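Ticket 803 - CPU placement task, gripper not releasing square
Project: Numum (student robotics club, server rebuild challenge)
Opened by: Elisa Longo
Priority: was High, now Medium
Status: Open

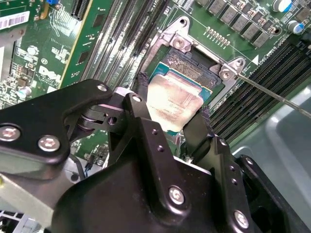
Processor held over the socket, wrist camera view. Note the tilt.

Reported problem
The Renaud script says the chip is level before it goes down. I don't believe it. The log prints "pose OK" and the chip is plainly at an angle in the fingers. Either the check isn't running or it is checking something else.

What I was told to try first
Restart everything. Did that. Same message, same doubt.

Entry 1
Team Follau think it is the camera resolution and want to go up to 1080. I can't see how more pixels fix a number that is already wrong, but I changed the setting so we could stop discussing it. "pose OK" again. Put it back.

Entry 2
Looked at the pad on the left finger. The tip is frayed. Somebody has written in the build notes that pad wear "has no effect on grip angle". No test is mentioned, no date, no name. I would like to see the test before I treat that as a fact.

Entry 3
Read the Renaud code properly. The level check compares the wrist angle with the board angle. It never looks at the chip. So if the chip sits crooked between the fingers, the script has no way of knowing, and it will say OK all day. Line 3665 of the log is a good example: wrist within limits, pass, carry on.

Entry 4
Gutix plug-in suggested by Follau, supposed to find the edges of the part and work out its angle. Ran it 9 times with the arm parked. The answers wandered by more than the tolerance we are trying to meet. The heat spreader is mottled and I suspect it is picking up the marks on the metal as edges, though I haven't proved that. Not putting it in the main branch on the strength of a nice demo.

Entry 5
Comment from the club channel: "just lower it gently and it will find its own place". No. This is an LGA board, the pins are in the socket and they are tiny. Descent is disabled in the config until the angle is measured from the chip itself. Please don't switch it back on to see what happens.

Where it stands
- Level check: wrong by design, needs rewriting
- Left pad: to be replaced, then repeat the grip with old and new pad and write down both results
- Gutix: parked, will look again if someone can get steady readings on this chip
- Camera setting: back to what it was

Reply from Follau
Can we close this if the new pad fixes the tilt?

Reply from Elisa
No. The pad might fix the tilt - the script would still be unable to see one. Split it into two tickets if you want something to close, but the level check stays open under this number.

Next action: Follau to fit the pad, Elisa to rewrite the check.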